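Wool hats and winter socks come out of the loft in September in our house, and every year I used to find at least one moth hole. I've got a routine now and it's cut the damage right down, so I thought I'd write it up while I'm in the middle of it.

## Before anything goes in the drawer

Wash first, even the things that look clean. Moths go for skin oils and food spills far more than for the wool itself. I do hats and socks by hand in the sink, water at 20 degrees, a small squirt of wool wash, and I leave them for 8 minutes with no rubbing (rubbing is how I felted my favourite grey pair – still cross about it).

Roll them up in a towel and press. Don't wring! Ribbed cuffs never quite forgive you.

Then dry them somewhere with air moving past. Mawuli swears by the top of the airing cupboard, but I find that too warm and things come out a bit crisp.

## Storing

- Fold knits, don't hang them. Hangers give you shoulder bumps.
- Stand small things up on end, so you can see the lot at a glance.
- Swap the cedar blocks or give them a light sand when the smell fades.
- Hoover the drawer corners, and the gap behind the drawer too. 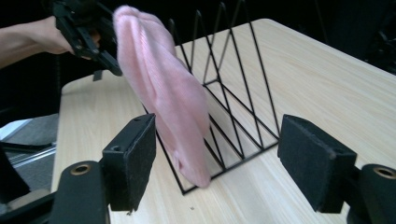 I keep socks and hats apart these days as well, mostly so the mornings go quicker. A desk file sorter does nicely as a divider if you've got one going spare, and a shoebox lid with a few card strips works nearly as well.

If you do find a hole, bag everything from that drawer and put it in the freezer for 3 days, let it come back to room temperature, then freeze it again. Darn the hole once it's thawed. I use a wooden spoon in place of a darning mushroom and any yarn that's close enough in colour.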